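Appel à participation : étude Mosten sur la qualité du sommeil en travail posté

Le laboratoire Ninh recrute des adultes travaillant en horaires décalés pour la deuxième phase de l'étude Mosten, menée en Gatine. La première phase a permis d'exploiter 1094 nuits d'enregistrement. La phase actuelle porte sur 51 participants.

Critères d'inclusion
Âge compris entre 25 et 60 ans. Poste de nuit ou horaires alternants depuis au moins trois mois. Absence de traitement hypnotique en cours. Les personnes suivies pour apnée du sommeil ne peuvent pas être retenues.

Déroulement
Port d'un actimètre au poignet non dominant pendant quatre semaines, jour et nuit, hors douche et baignade. Agenda de sommeil à remplir au lever. Deux entretiens au laboratoire, d'une durée d'environ 51 minutes chacun, en début et en fin de période. Les entretiens sont conduits par Uyên Đinh.

Indemnisation
Forfait versé par virement après restitution de l'actimètre et de l'agenda. Frais de déplacement remboursés sur justificatif. Toute sortie anticipée donne lieu à un versement au prorata.
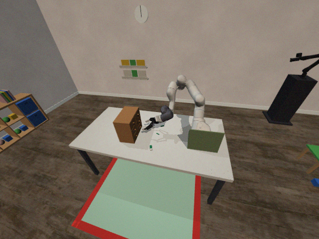 Les données sont pseudonymisées et conservées sur la plateforme Ellen. Le participant peut retirer son consentement à tout moment, sans motif.

Candidature
Formulaire à demander au secrétariat du laboratoire, à l'attention de Lalit Prajapati, avant fin mars. Préciser le type de roulement et les créneaux de disponibilité.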